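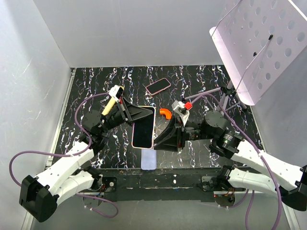 The Trameck policy was retrained with over 400 demonstrations of the phone and case task. Both arms share one action head, which predicts short chunks of joint targets. Wrist views go in at low resolution.
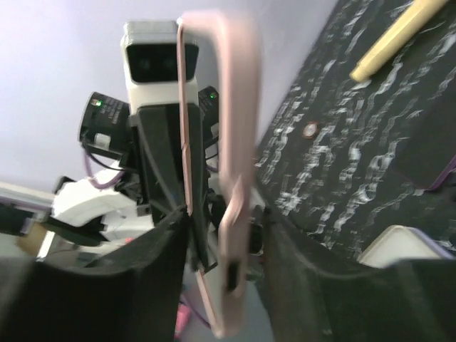
Vol. 2, No. 3

Dropping the fixed view hurt the approach phase more than the grasp. I had expected the reverse.
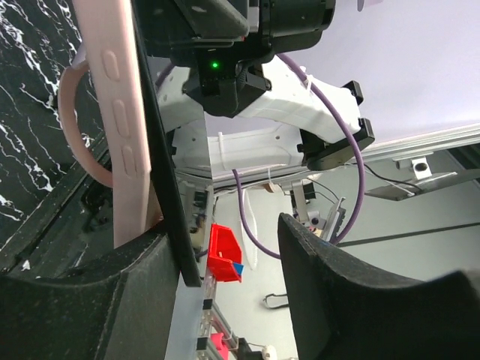
Chunk length matters too. Longer chunks give smoother motion but respond late to slip. I'll rerun the sweep with the Okuvari loss.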